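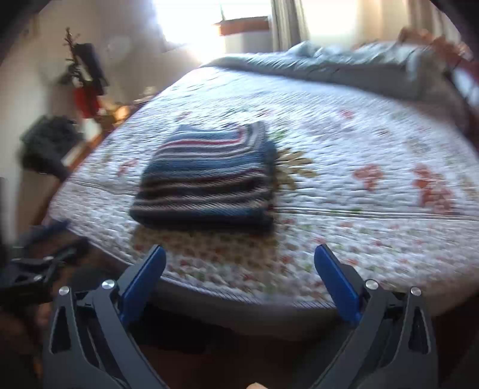 Open jaws, folded stripy knit, my poor old quilt.

So the gripper bit me. Well, it pinched me, right in the soft part between thumb and finger, and I said a word the neighbors probably heard. The bruise is tiny and very purple.

I've been doing folding demos for Jorkumo all August, which means holding a black two-fingered gripper, picking up laundry with it and laying it down again so a robot arm can learn the moves later. It's oddly relaxing work! You squeeze the handle, the blue pads come together, you lift, you let go. Most mornings I get through a good stretch before my coffee is cold.

The trouble started at demo 17. I let go of the handle and the jaws stayed shut. I gave it a wiggle and they popped open, so I carried on (I know, I know). A bit later they stuck again, and this time I reached in with my free hand to pull the fabric out. That's when they let go of whatever they were stuck on and snapped closed the rest of the way. With my hand in there.

I sent a grumpy message to Rasmus Krūmiņa, who looks after the hardware over at Wernosmont, and he had me take out the pivot screws on the left side one by one. The inner one was wrapped in lint. Navy lint, mostly, packed in like felt. The joint was binding on it, and the return spring was loading up until it jumped. He said he'd seen the same thing on a Stuline unit that had done 900 cycles on towels without a cleaning. Mine was supposed to be cleaned every 100 and I had been, let's say, generous with that number.

Worse than the thumb, a bunch of my recordings are no good. The logged jaw position says open while the fabric is still held, so anything trained on them would learn to let go and then drag the cloth along. Everything from 17 onward that day has to be redone, and I have only myself to blame for that wiggle.

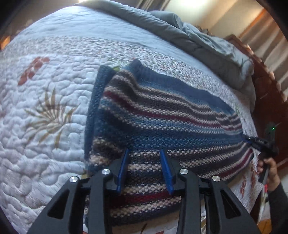 What should you do if the jaws stick shut on a piece of cloth?
Stop recording, set the gripper down and keep your fingers out of the linkage. Free the cloth by working the handle, then clean the joints before the next demo.

I've put a soft brush next to the lamp now, and the redo starts tomorrow with the knits - they shed the worst, so I want them out of the way first.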